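Arts de la table et aménagement cuisine, module 2
Séance 4 : poser des fruits sur un plan de travail (plat, support, zone libre)
Notes de cours, version du 3 février 2025, à compléter en séance
Intervenante : Preben Þrastardóttir. Partie carrelage d'après les fiches de Mogens Thoroddsen.

1. Rappel séance 3

Plan de travail = trois usages en même temps : préparer, poser, montrer. En général on oublie le troisième. Les fruits sont le cas le plus courant, tout le monde en a qui traînent, d'où l'exercice.

Vocabulaire à connaître :
incrustation (ou insert) : surface carrelée posée dans le plan, au même niveau ou presque
cabochon : petit carreau, souvent foncé, placé aux angles coupés des grands
listel : bande étroite qui fait le tour
joint : voir polycopié Thoroddsen, p. 11

2. L'incrustation carrelée

Intérêt pratique : on peut y poser un plat chaud sans abîmer le reste. Intérêt visuel : elle dessine un cadre, donc une place. Pose en losange = plus de coupes sur les bords, donc plus de chutes, à prévoir dans le devis. Modèle vu en cours : série Skodska, réf. 3951, teintes claires et brunes en alternance.

Attention aux joints. Jus d'agrume + joint ciment non traité = auréole. Essuyer tout de suite, pas de vinaigre pour « rattraper » (l'acide attaque aussi). Hydrofuge une fois par an, plus souvent si la cuisine sert beaucoup.

3. Choix du plat

Transparent ou opaque ? Sur un fond uni, les deux marchent. Sur un fond à motif, le verre laisse passer le dessin et on a deux décors superposés, celui du plat et celui du carreau. Pas forcément un défaut, mais il faut le décider. Si le plat est déjà peint (feuilles, fleurs), garder des fruits simples, de couleur franche. 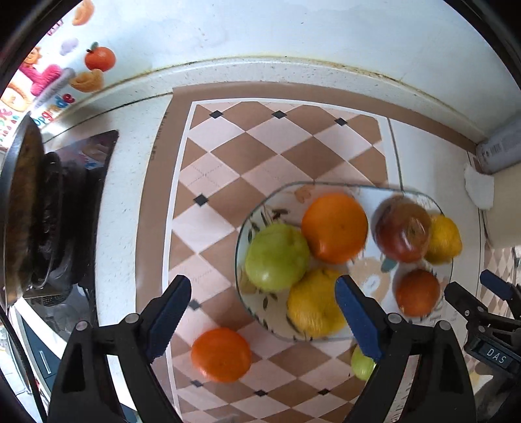
Position du plat : décentré c'est souvent mieux que pile au milieu, il reste de la place pour travailler. Laisser un ou deux fruits dehors, ça ne gêne pas, à condition qu'ils ne roulent pas. Une orange sur carrelage bien plan tient toute seule. Près de la plaque, non : la chaleur accélère tout, et une poêle qu'on déplace pousse ce qu'il y a autour.

Couleurs. Vert / orange / rouge / jaune : quatre familles, pas plus dans un plat de taille moyenne. Eviter deux verts côte à côte, ils se mangent. Le citron fait la liaison, le mettre contre une pomme rouge.

Remplissage : une seule couche si possible. Au dessus, les fruits du bas s'abiment et on ne le voit que trop tard.

4. Conservation (rapide, revu en mai)

Pommes : dégagent de l'éthylène, font mûrir les voisins. A séparer si on garde plus de quelques jours.
Agrumes : température ambiante une semaine environ, ensuite bac du frigo.
Tomates : pas au frigo, sauf très mûres.
Bananes : à part, suspendues si possible.
Sacs plastique : à vider et à ranger, ne jamais laisser les fruits enfermés dedans, l'humidité reste et ça moisit.

5. Exercice à rendre

Choisir un plan de travail réel (chez vous ou salle Nirkoleck). Zone libre minimum : 70 cm de large. Faire deux dispositions avec les mêmes fruits, un plat en verre puis un plat opaque. Croquis au crayon, cotes principales, et cinq lignes sur ce qui change entre les deux. Noter aussi le matériau du plan et l'état des joint.

Les plats se prennent dans l'armoire Plarel, à remettre lavés et essuyés. Le verre peint ne va pas au lave-vaisselle.

Lecture : Mogensen, chap. sur les surfaces mixtes, p. 277 et suivantes. La partie résine est hors programme.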